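Piketden: table clearing, February

Notes on one white table and the pink basket its contents are supposed to go into. Collected by Jingyi Lü for Stuvis.

Contents: 1,440 stills in 3 folders (clear, sort, wipe). The wipe folder is the smallest – wiping is less popular than sorting, as in most homes.

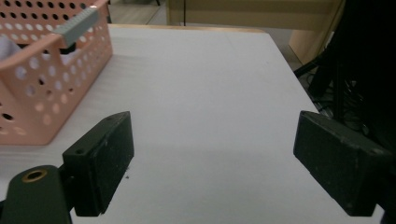
Crumbs and small specks don't count as objects. We argued over this for most of a Friday, and the labels in the sort folder still show it.

Known issues: "tidy" was left to the labeler's conscience. The first 100 labels were done before lunch and are noticeably stricter.

Questions go to Jingyi.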